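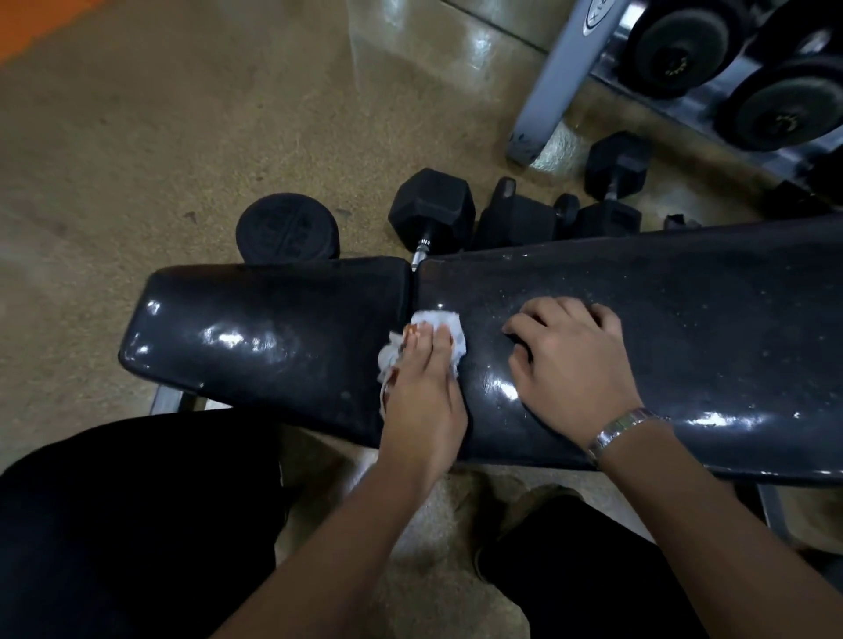 Wiping down a bench by hand, free weights area, Drikside.

Visit to the Drikside gym, September 25, 2025

We went to Drikside for the open day Penthorpe holds at one of its gyms each fall. The main item on the program was the Kultia bench cleaner, a wheeled base with one arm and a cloth pad, on trial there since July. Some 200 people signed in over the day. Our group was in the second slot, after coffee.

The demonstration was set up in the free weights area. The machine drives along a row of benches, stops at each one, sprays the pad and wipes from the seat end up to the top of the backrest. It did the first bench without trouble. It was slow, slower than a person with a paper towel, but the pad covered the vinyl fairly evenly and we saw it go back over a strip it had missed.

At the second bench it stopped short. There was a dumbbell on the floor beside the bench and the base rolled up against it. The bumper should have cut the drive and pulled the arm in. The drive did cut out. The arm kept going, with the base now at an angle, and the pad ran off the side of the backrest and pushed down into the open space next to it. The operator hit the red button on the base after two or three seconds. The arm froze where it was, low and sticking out into the walkway, and it took two people to lift it back onto its rest.

Nobody was on the bench or near it. We had been kept behind a tape line, and I would say that was the right distance.

The Penthorpe site manager was open about it. The trial log showed 1,244 bench wipes with two earlier stops of the same kind, both at night with the gym closed. Those had been put down to a loose cable at the bumper. The cable was replaced by Szabó, the service firm, in August. The Kultia engineer now thinks the bumper signal reaches the wheels but is sometimes lost on the way to the arm. He would not say more until he had read the log.

The machine was switched off at the wall and stayed off. Staff did the benches by hand for the remainder of the day, and the tour carried on to the pool plant room.

Questions we left with Penthorpe:

Why was the arm not on the same stop circuit as the wheels?
Will the machine run during opening hours before this is fixed? (We were told no.)
Who checks the floor for loose weights before a night run?

Kultia has promised a written report and Penthorpe will pass it on to us. Parking at Drikside is behind the building and the entrance is easy to miss coming from the station side.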